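Home | Posts | Bench notes | Parts list | About | RSS

Wide fingers or narrow fingers: cloth tests with a pair of hand-held grippers

16 Sep 2026

The last post covered rigid parts and ended with a request in the comments for cloth. Cloth is harder to score. A peg is either in the hole or it isn't, but a T-shirt can be folded in a way that passes one person's inspection and fails another's. I put it off for most of the summer and then did it properly.

Two finger designs are compared. The Drendel set is a wide molded wedge with an opening through the middle, so that the finger gives a little when it meets something stiff. The Dirkent set is a narrow flat blade with a thin rubber face. Both mount on the same hand-held body with the same two screws, and swapping a pair takes a few minutes if the screw heads are in good shape. All numbers below come from two-handed folding, one gripper in each hand, with the recording camera looking out over the fingers.

The work surface is a bed. I tried a table first and the results were too good. On a hard flat top either finger can be pressed down and slid until it picks up an edge, and the two designs came out nearly equal. On a mattress with a sheet over it, the surface drops away under the finger and the cloth goes down with it. The sheet also has texture, so a fingertip that digs too deep takes hold of the sheet along with the garment. I count that as a failed grasp.
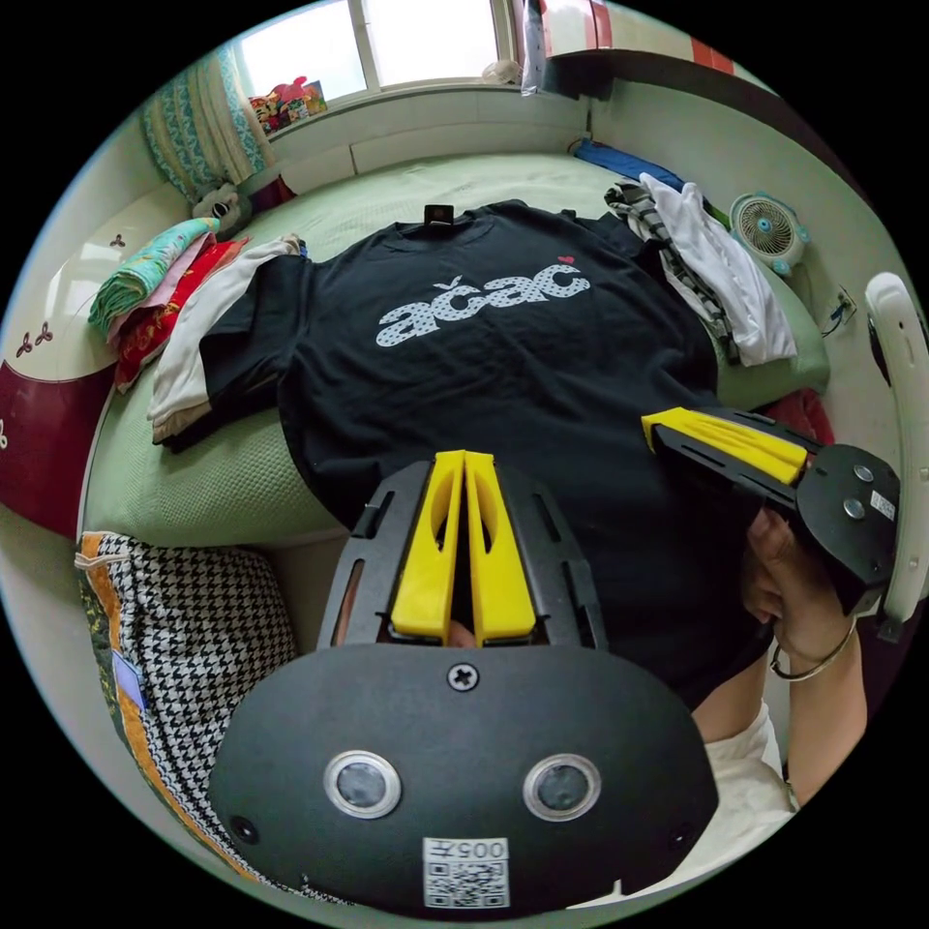
Black T-shirt laid out full size, hem over the near edge, yellow wedge fingers on both grippers.

Black cotton on a pale sheet is the easy case for contrast. The outline of the garment is clean from nearly any angle, and the segmentation step I run afterward has no trouble with it. The problem is inside the outline. A fold line in black jersey is a slightly different black, and with a window on the far side of the bed the exposure settles on the bright glass and the shirt goes darker still. I locked exposure after the first batch. If your controller lets you lock it per session, do that before anything else. The Nassar controller does, but the setting is under the calibration menu and resets when the battery is changed.

Results

I logged 469 grasp attempts and threw out 46 of them for bad sync between left and right. That leaves 423. A grasp counts if the cloth stays between the fingers through a lift and a carry to the other side of the garment, with no sheet attached.

The wide fingers did better on the body of a shirt and on anything with two or more layers. They did worse on a single-layer hem, where the tip is too blunt to get under the edge. The usual recovery is to pinch a small ridge of fabric a little way in from the hem and pull, which works but leaves the hem curled. The narrow blades pick up a hem on the first try more often, then lose it during the carry. Jersey stretches, the hold point creeps toward the tip, and the garment drops with a few inches left to go.

Of the 423 valid attempts, 142 were hem grasps. I had planned for an even split and didn't get it, so treat the hem comparison as weaker than the rest.

Closing force matters less than I assumed. I ran a short batch with the trigger spring backed off and saw no change on the wide set. On the blades, less force made the creep worse, as expected.

Left and right

The grippers are labeled for left and right and the recording software expects them that way. Swap them by mistake and everything looks normal until you replay the trajectory and the arms cross. I now check the label on each cover plate before the first take. The text is upside down as seen by the onboard camera, so it takes a second to read in the footage, but it is there in every clip and has saved me one full session.

Crossing is a separate issue. When both hands work near the middle of a garment the finger of one gripper gets in front of the fingers of the other, and the pose estimate for the covered finger jumps. With the blades this is rare. With the wedges it happens in most folds where one hand passes cloth to the other, due to plain width.

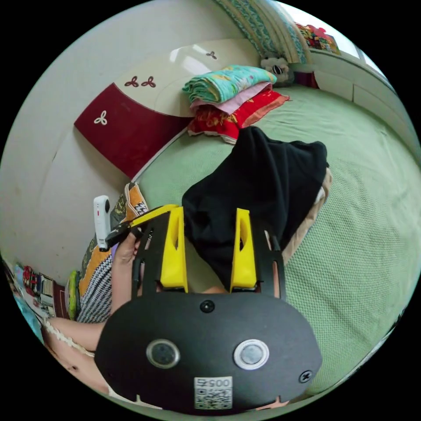
My fix for now is to hold the second gripper lower and come in from the side, keeping the two sets of tips apart until the last moment. It costs time. A fold that takes four moves with free hands takes six this way, and the two extra moves are both regrips.

Field of view is the other thing to plan for. The wide lens takes in the whole bed and a good part of the room, and the cloth in the center of the view is a small share of the pixels. I tried cropping to the middle before training and lost the far sleeve in a lot of clips. I went back to the uncropped view and accepted slower training.

Wear

Both sets had been through the rigid parts tests already. The drive is rated by the maker for 2,000 cycles between greasings and I am below that. The rubber on the blades has started to lift at one corner. The wedges look the same as when they came out of the bag, apart from lint, which collects in the openings and should be picked out before a calibration.

What I am using

Wedges on both hands for shirts and towels. Blades on the right hand only for thin items, with the wedge staying on the left as the anchor. A mixed pair needs its own calibration file, and the Nassar software will let you load the wrong one without a warning. Name the files so that you can tell them apart.

The raw log is a plain CSV and I will put it up with the Dustcombe rig files once the column names are cleaned up. I want to repeat the hem batch in November with a heavier fabric, and with enough attempts to make the comparison worth quoting.

Recent posts

Rigid parts, part 2: pegs, caps and one hinge
Drendel wedge fingers: first measurements
Nassar controller, battery change and lost settings
Dustcombe rig: cable routing
Calibration targets printed on the wrong paper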